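Facilities Support – Ticket 209
Subject: Countertop microwave, staff kitchen – uneven heating and loose plates
Status: Resolved

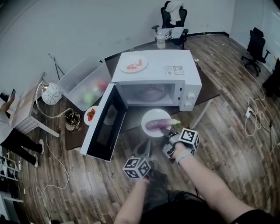 Hala Majali

Issue reported: Users of the second-floor kitchen at Drurklow state that the white two-knob microwave heats food unevenly. Vegetables were reported scorched at one end and cold at the other. A plate placed on top of the unit was also reported to shift when the door was closed.

Initial check: The door opens fully to the left. The cavity was empty at inspection and the round turntable was in place. Both knobs turn and stop where they should.

Test 1: A cup holding 275 ml of water was heated on the lower setting. The turntable stalled twice.

Test 2: The turntable was lifted out and the roller ring beneath it cleaned. Dried residue was found in the track. The same test was then repeated and the turntable ran without stalling.

Follow-up from Yasuo Onishi, 2:15 p.m.: A whole eggplant was heated after the cleaning. It had been pierced with a fork beforehand and came out evenly soft.

Action required of users: Plates are to be set on the table and kept off the top of the microwave – this includes plates of sliced food waiting their turn. Whole vegetables must be pierced before heating. The roller ring is to be wiped weekly.

Parts: None ordered. A spare roller ring is held in the Trisberg storeroom, shelf 400.

Closed by: Dwight Hawthorne. Reopen under the same ticket number if stalling returns.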